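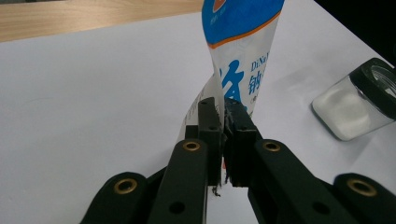 Olier Stand-Up Pouches, Matt White, Pack of 99

Plain white pouches for dry goods, tea, seeds and small parts. The Olier range is stocked at our Grostton warehouse and sent out in full packs only. We do not split packs.

Size: medium, 11 cm wide
Closure: heat seal, with a tear notch on both sides
Finish: matt outside, smooth inside
Minimum order: one pack

The pouches are supplied flat and open at the top. Fill to no more than two thirds, press out the air and seal with a bar sealer. A 9 mm seal is wide enough for most dry contents. Labels stick well to the matt side - put them on before filling, while the pouch is still flat.

Not suitable for liquids, oils or the microwave.

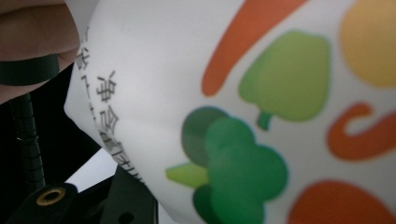

White pouch with Chinese print along the curved edge.

Printing

One-colour printing in any script is available on orders of more than 2,000 pouches. Send artwork as a PDF with fonts outlined. Keep text clear of the seal area. Printed orders are made at Skitstead and cannot be returned unless faulty.

Delivery

Plain stock leaves Grostton within two working days. Printed orders placed now will be ready in February. Collection is free from either site - please wait for the confirmation email before you set off.

Also in this range: Levchenko bar sealer, spare sealing wire, kraft pouches.

Page updated 21 December 2025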